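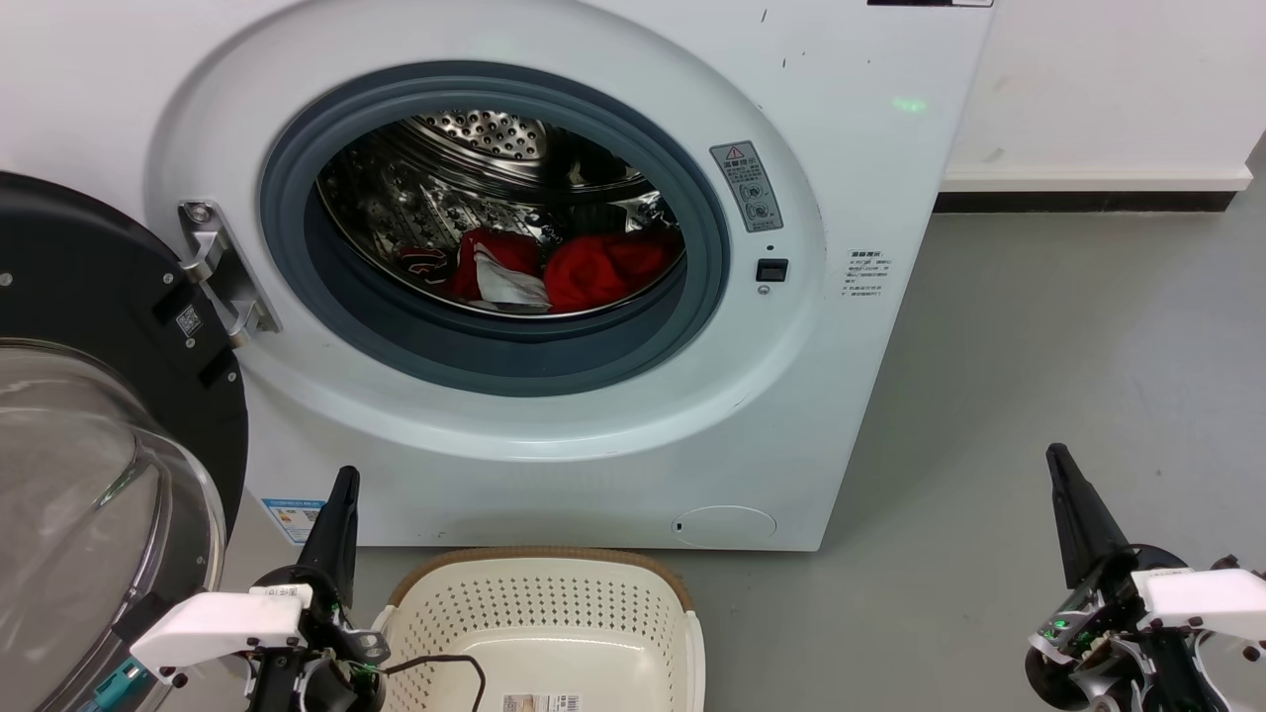

OK, I saw The Ferry Clerk at the Vilgate last night and I have to talk about it, so this is going to be a few posts. If you're anywhere near Nollard before the run ends in December, please go. I'll keep the ending out of it.

The setup: a small river town, a ferry that stops running in the winter, and a ticket office with one clerk, Işık, who keeps selling tickets anyway. People keep buying them! The first twenty minutes are just Işık and her customers, and I could have watched that all night.

The new thing is that Muammer Aydoğan both wrote it and plays the father. I only knew him as a comic actor (he was the dentist in Lasevia, the one with the endless phone call) and I went in expecting the same bag of tricks. He barely raises his voice. He has a speech about teaching his daughter to count change that had the man next to me leaning forward with his elbows on his knees.

And he's funny too, don't get me wrong. There's a bit with a stapler.

The set is one ticket window, a bench and a clock. The window is on a turntable, so in the first half we're in line with the customers, and after intermission we're behind the glass with her. You see the same regulars come up, only now you see the notes she's been keeping on the ledge the whole time. I gasped a little. So did the row behind me.

Someone asked me if it's sad. Parts of it, yes! But it moves so fast and the town is so full of gossip that you don't sit in the sadness very long. The two sisters who buy a ticket every morning just to argue about the weather got a round of applause on their exit.

About those sisters - they're played by the same actress. I did not catch this until the curtain call. I read the program on the bus home to make sure, and yes, one actress, two coats, and a completely different walk. I'd go back for that alone.

Sound: there's a live accordion, but it's offstage until very late, and for most of the night you hear it as if it's coming across the water. I kept looking at the wings trying to work out where the player was standing. Lovely stuff.

My one real complaint is the landlord. He comes in near the end of the first half with a big folder and a big speech, and he seems to have wandered over from a different play. The actor does what he can. But everyone else in this town talks around things, and he just announces them. Cut him to one scene and you'd lose ten minutes and miss none of it.

Small complaint: the lights at the very top of the show are so low that I honestly couldn't tell who was speaking. It clears up once the ferry horn goes.

Practical stuff, because a couple of you have asked. The Vilgate has 317 seats and there isn't a bad one, but I'd pick the middle of the balcony for this so you can see the turntable move. The side seats lose a bit of the ledge in the second half, and you want the ledge.

It runs a little over 2 hours with the intermission. The bar line is slow, so go right away or skip it. The 712 bus stops across the street and the last one leaves late enough that you can stay for the curtain call and still stroll over.

They were turning people away at the box office when I got there, so book ahead. A woman in front of me got a return for a single seat and did an actual little dance.

There's a talk with the cast after some of the matinees. I missed it and I'm so jealous of anyone who goes. If you do, will you please ask about the clock? It runs at normal speed in the first half, and I'm almost sure it's slow after intermission. My friend says I imagined this. I did not imagine this.

Someone just replied that the script is for sale in the lobby. It is! I bought one. The stage direction for the final scene is four words long and I've been thinking about it all morning, so if you've seen it too, message me, I need to discuss it with somebody who won't be spoiled.

Also from the script: the ticket number Işık reads out over and over is 782, and in an early scene you hear a customer give it as his house number. I completely missed that in the theater. Now I want to know what else I missed.

Going again next week, balcony this time, and I'm bringing my mom. She thinks plays are too long and people in them talk too much, and she's already asked whether there's a song. There is half of one. I'll let you know what she says.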